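Applies to the ground-floor workroom at the Stestico building (Lurnia wing). For the two meeting rooms upstairs, see the separate sheet. Last revised October.

## Room and ceiling

### What kind of room is it?

A single open workroom with a wooden floor and no suspended ceiling. The roof deck is white corrugated metal and is exposed across the room, along with the beams, pipes and air duct. One wall is red brick. The others are plain white. Movable furniture is included in the booking and is listed further down.

### Is the lighting adjustable?

No. The fixtures are ceiling-mounted fluorescents on one circuit, switched at the door. They can't be dimmed, and individual fixtures can't be turned off. Users who need lower light should bring floor lamps and leave the ceiling lights off.

### Why does the light look uneven between one end and the other?

The fixtures aren't laid out in a regular grid. They follow the structure and the duct, so spacing differs from one bay to the next. The level on a desk depends on where the desk stands relative to the nearest fixture. For close work, place the desk first, sit down at it, and check for your own shadow before carrying everything else over.

### Can anything be hung from the ceiling?

No. This covers the beams, the pipes, the duct, the corrugated deck and the light fixtures. Banners, microphones, projection screens and decorations must stand on the floor. Adhesive hooks on the beams count as hanging.

### Can the brick wall be used for papers?

Yes, within limits. Plain sheets may be put up on the brick wall. Use the putty supplied in the supply drawer or low-tack tape. Don't drive nails, screws or masonry pins into the brick or the mortar joints. Fixings already in the wall may be used as they are. Take your own sheets down at the end of the booking. Sheets belonging to the building stay where they are.

### And the white walls?

Nothing goes on the white walls or on the square column. The paint is a flat finish and comes off with tape.
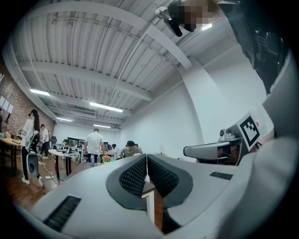
### Does the room have its own ventilation?

Air is supplied through the ceiling duct toward the back of the room. The fan starts with the building schedule at 7:30 a.m. and stops at 8 p.m. Outside those hours there is no mechanical air supply, and the limit on the number of people is halved. Don't direct a portable heater at the duct or block the outlet.

### Is it noisy?

The room is hard-surfaced throughout: metal overhead, brick and painted wall at the sides, wood underfoot. Speech carries. Two groups working at opposite ends will hear each other. The room isn't suited to audio recording, and moving furniture during a call is audible at the other end. Rain on the roof is also audible.

### How many people may use it?

The limit is 16, standing or seated, including whoever made the booking.

## Tables and desks

### What furniture is provided?

- Dark wood tables, glossy top, white metal legs
- Light wood desks, white metal legs
- Stacking chairs
- One supply cabinet by the door, unlocked

The quantity of each is shown on the booking page and changes when pieces are out for repair. If a booking depends on a particular number of tables, confirm it beforehand.

### What is the difference between the dark tables and the light desks?

The dark tables are for group work and may be moved. The light desks stay against the wall and hold shared items. Both are rated for 100 kg of evenly distributed load. Neither is rated for a person standing or sitting on it.

### Can the tables be joined?

Yes, long side to long side or end to end. The legs have screw feet for leveling. If two tops don't meet flush, turn the foot on the lower one. Don't shim with folded paper. The tops aren't clamped, so a joined pair will drift apart if leaned on.

### How much space should be left between tables?

Leave 800 mm clear on any side where someone stands or walks. Work that involves bending over the table or stepping back from it needs more. Chairs not in use go along the wall, stacked no higher than the marked line. 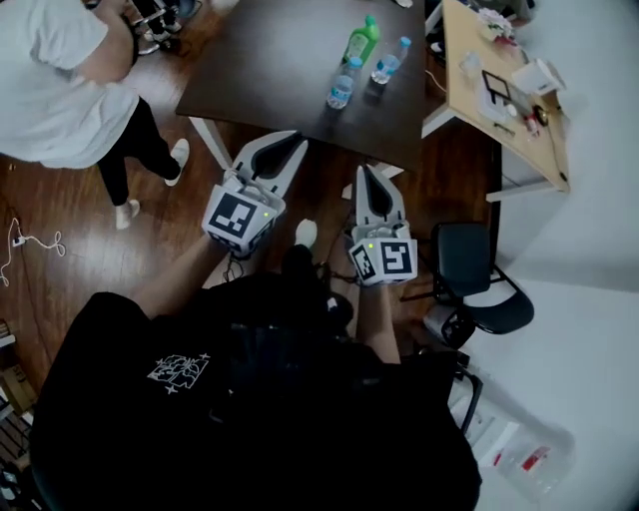 The dark tops are finished with a clear gloss lacquer from Marchetti. It resists water for the length of a normal session, and it shows fingerprints, dust and dried rings more readily than the light desks do. Light also bounces off it. Even small plastic bottles give a faint reflection in the top, as the green one and the two clear ones do here, and a lamp aimed at the surface will give a much stronger one. For sorting or reading small print, cover part of the top with a matte mat. Mats are in the cabinet, lower shelf.

### What cleaner is used on the dark tops?

Damp microfiber cloth first, then dry microfiber cloth. For sticky residue, use the Marchetti surface cleaner in the cabinet, sprayed on the cloth and wiped along the grain. The following aren't to be used:

- Scouring pads, melamine sponges
- Alcohol wipes
- Glass cleaner containing ammonia
- Furniture polish of any kind

Polish leaves a film that tape and labels won't stick to. Removing it takes the table out of service for a day.

### What if a ring or scratch is found on arrival?

Note it in the log sheet inside the cabinet door before starting. Give the table's tag letter and the nearest corner. Marks reported on arrival aren't charged.

### Can the tables be dragged?

No. Lift at both ends. The metal feet mark the wood floor.

## Drinks and food

### Are drinks allowed at the tables?

Water and other cold drinks in closed bottles are allowed on the dark tables and on the desks. Keep the cap on when not drinking. Open cups are allowed on the light desks only. Hot drinks need a lid and a coaster wherever they stand.

### Is food allowed?

Dry snacks only. Meals are eaten in the kitchen upstairs, which is included in every booking.

### What happens to bottles left behind?

Unopened bottles go on the kitchen shelf for general use. Opened bottles are emptied and recycled at the end of the day, regardless of how much is left in them. Write initials on the cap if several people have the same brand. The recycling bin is outside the door and takes bottles with caps on.

### Something spilled. What is the procedure?

1. Disconnect anything plugged in at that table.
2. Lift items off the wet area. Don't slide them.
3. Blot with paper towels from the cabinet.
4. Check under the top, along the leg brackets.
5. Dry the floor.
6. Log it if liquid reached a power outlet, a bracket or a gap between floorboards.

## Shared desk items

### What belongs on the light desk?

Tissues, the plant and small items that people need within reach. The arrangement isn't fixed, but it should leave the front half of the top usable. Tubes, rolls and other round objects go in the tray or at the wall side, away from the front edge.

### May personal items be left on the desk?

During a booking, yes. Between bookings, no. At the end of each day whatever isn't on the inventory card is moved to the lost-property box in the cabinet and kept for 60 days. Food isn't kept.

### Who waters the plant?

Building staff. Please don't water it. Keep it on the desk and don't place electronics under the leaves.

### Tissues or paper towels have run out.

Replacements are on the top shelf of the cabinet. If the shelf is empty, mark the supply line on the log sheet.

## Floor and cables

### What footwear is acceptable?

Any clean, soft-soled shoe. Socks are permitted but slippery on the finish near the door. Cleats, hard heel plates and shoes with grit in the tread aren't permitted. A brush is fixed outside the entrance.

### How should cables be run?

Along the wall wherever possible. A cable crossing a walkway goes under the rubber cover strip, which is in the cabinet in two lengths. Tape alone isn't accepted as a cover on the wood floor. Cables hanging off a table should be tied to the leg if people will pass on that side.

### Are there floor outlets?

No. Outlets are on the walls only. Extension cords are available and must not be connected to one another.

## Booking and end of session

### How is the room booked?

Through Simitix, under the Lurnia workroom calendar. The minimum booking is 60 minutes, including setup and clearing. Extensions are made the same way, before the end time, if the next slot is open.

### Can part of the room be booked?

No. The calendar treats it as one space. Groups wishing to share must make a single booking and list both contacts.

### What has to be done before leaving?

- Tables returned to the floor marks
- Dark tops wiped and dried
- Bottles and cups cleared from tables and desks
- Own papers removed from the brick wall
- Cover strips and mats back in the cabinet
- Chairs stacked
- Lights off

Sweeping is needed only if material was cut, drilled or sanded. The broom hangs beside the cabinet.

### The table marks on the floor are worn. Where do the tables go?

A floor plan is posted inside the cabinet door. The tag letter on the underside of each top corresponds to a letter on the plan. Orientation doesn't matter for tables without a notch on the brace.

### Who handles faults?

Use the fault form in Simitix and select "workroom, furniture" or "workroom, building." A flickering fixture, a loose leg and a dripping pipe are all faults. Water near an outlet should also be reported at the front desk in person.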